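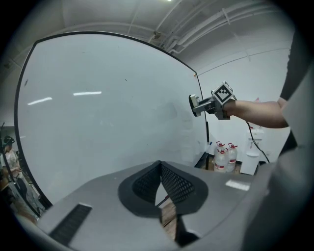 Unit 4: Keeping a shared room in order - whiteboard, table, small things
Handout for the course Workplace Routines, Prumside evening program
Teacher: Aksel Hviid
Version of 18/07/2025

Please read this before the practical hour. Last time several of you wrote that cleaning a whiteboard is too easy for a course. I agree that it is easy. But it is also done badly in most rooms I have worked in, so we spend one hour on it.

1. The board

A board can be erased and still not be clean. The dry eraser takes away the line, and a part of the color stays as a gray shadow. English speakers call this ghosting. You find it mostly in the lower part, where people write small notes and leave them for days.

Order of work:
Erase dry first, from the top down.
Spray the cleaner on the cloth. Liquid that runs down goes behind the edge strip.
Wipe in straight lines with a little overlap.
Wipe again with a dry cloth.
Look at the board from the side. With the ceiling lights on, the marks show better near the reflection.

For old marks, write over them with a fresh dry-erase marker and erase at once. The fresh ink loosens the old one. Do not use a kitchen scrubber. A scratched surface ghosts more than before, and it cannot be repaired.

The tray belongs to the board. Test each marker on the board itself. A marker that writes pale goes in the bin the same day, and please do not put it back "for later". One good marker is enough for a meeting.

2. The table

A white table shows everything, so here we go slower. Before you wipe, decide for each thing on the surface if it is placed or left. A placed thing has a purpose where it is. A left thing was simply forgotten. Tape is the usual difficulty. If a piece of tape has a line or a letter on it, treat it as placed until you have asked.

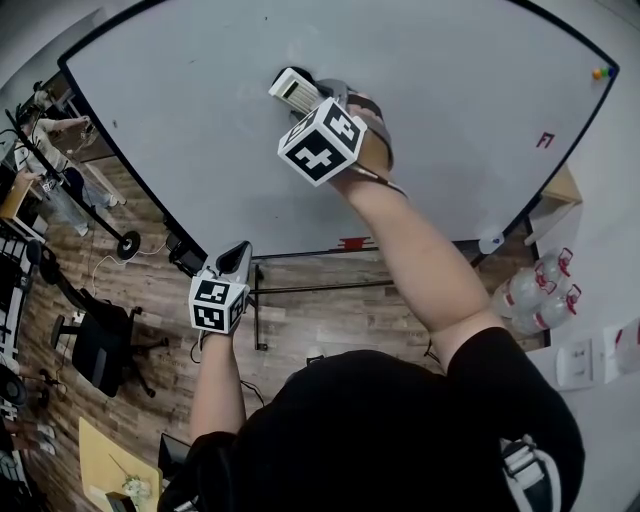 Fig. 2. White table with red tape at the near edge and two small round objects, orange and green, near a corner.

Lift small things, wipe under them, put them back on the same spot. Work around tape, along its edge, with a cloth that is almost dry. When somebody is still working at the table, do the board first and come back. Cables go last - follow each one with your hand before you move it.

3. Floor and walls

Water jugs stand with the label to the front and away from the door. Laminate planks are swept along the length of the plank. Use a damp mop only, never a wet one.

4. To prepare for next time

Choose one shared room you use. Write down five things in it that are placed and five that are left, and how you decided. Half a page is enough. The Minon and Ladefoged groups hand in on paper, the Holora group can send it to me.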